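Karkach folding set - read before you spend money on it

Version of March 25, 2023. Maintained by Engelbert Kofler. Licence terms are in LICENCE.txt.

What it is

153 recorded runs of two arms handling laundry on a table, plus the cost sheet we kept while setting up the cell. Most people who write to me want the cost sheet. It is costs.csv, one line per purchase, delivery included.

What the cost sheet will not tell you

Whether you should buy a second cell. The supplier, Tendavska, quoted for the arms and the rail. It did not quote for spare cables, gripper pads or the hours somebody spends crumpling shirts and putting them back. Those hours are in hours.csv and they are the larger figure. I would distrust any budget that leaves them out, ours from October included.

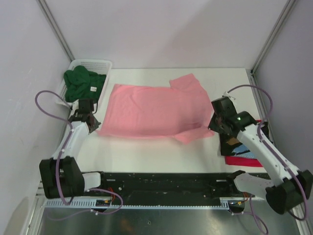 Plan for 60 working hours before the first usable run. Stundolano's brochure says 30 - I have yet to meet anyone who managed it.

Known gaps

Short sleeves are over-represented. Runs stopped by hand are kept and marked "stopped" in runs.csv. There is no success rate in this release, as Kadrić and I could not agree on what counts as folded.

Prices

All in euros, before tax. Items under 500 were bought without a second quote, so treat those lines with suspicion.

Corrections

Send them with the line number from costs.csv. I don't answer questions about discounts.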